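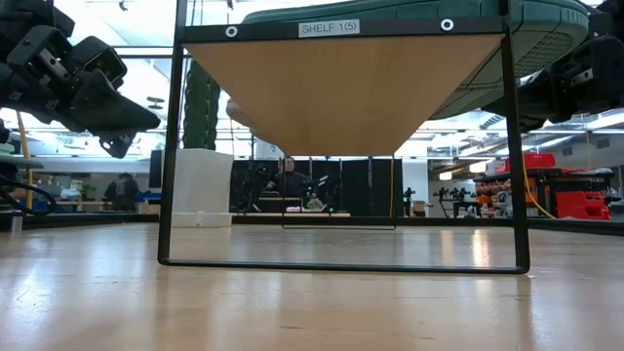 What did we go to see in Gruvau? Two robot arms putting sandals on a shoe rack, and the people who teach them to do it.

Open afternoon at the Gruvau hall
By Pantelis Lambrakis, for the Closberg newsletter
April

Our group went to the open afternoon which Wastura held in its hall at Gruvau. We were 13 from Closberg, more than had signed the list, and Orestis Karagiannis kindly drove the second car. The doors opened at 2 p.m. and we were let in by groups, so some of us waited with coffee in the corridor first.

Dionysis Kyriakidis received us. He has worked at Wastura for four years and he speaks slowly and clearly, which I appreciated very much. He explained that the job on the table looks simple for a person. You take a slide, you turn it the right way, you put it next to its pair. For two arms it is a long list of small decisions: which arm goes first, where to hold the shoe, and what to do when one shoe covers a part of another.

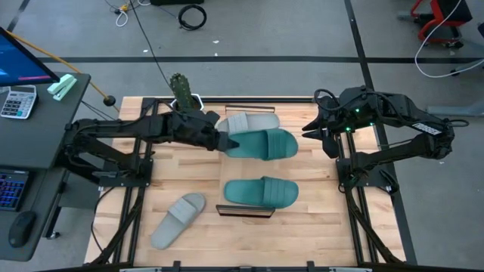 The part I found most interesting was about the strap. A slide sandal is soft at the strap and quite stiff at the sole, so the gripper must choose. If it takes the strap, the shoe can swing. If it takes the sole at the toe end, the hold is firmer but the fingers need to come in very low. Mr. Kyriakidis told us that his team recorded 70 tries in one week only for this question, and that they are still not agreed on the answer. Achilleas Spanos asked why they do not use a bigger gripper. The reply was that a bigger one would push the neighboring shoes away.

There was also a good talk about mistakes. The team keeps the bad tries together with the good ones and looks at them every morning before the work starts. Sotiris Stefanou, who taught in a technical school before his retirement, said he wished he had done the same with his students. The talk took about 100 minutes in total with questions, and we had to leave before the last group finished.

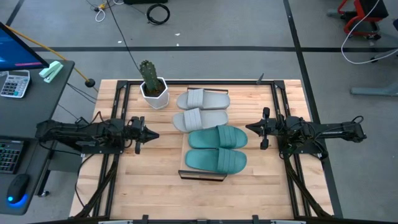

Two gray slides and two teal ones on the rack, between the two arms.

Members who want to go next time should write to Orestis Karagiannis. Please wear closed shoes, and tell him if you need a seat in a car. He also has the printed sheet from Wastura and can make copies.

Recent items
Notes from the spring meeting
Sotiris Stefanou on repairing old hand drills
Change of room for the evening course
Books returned and books still missing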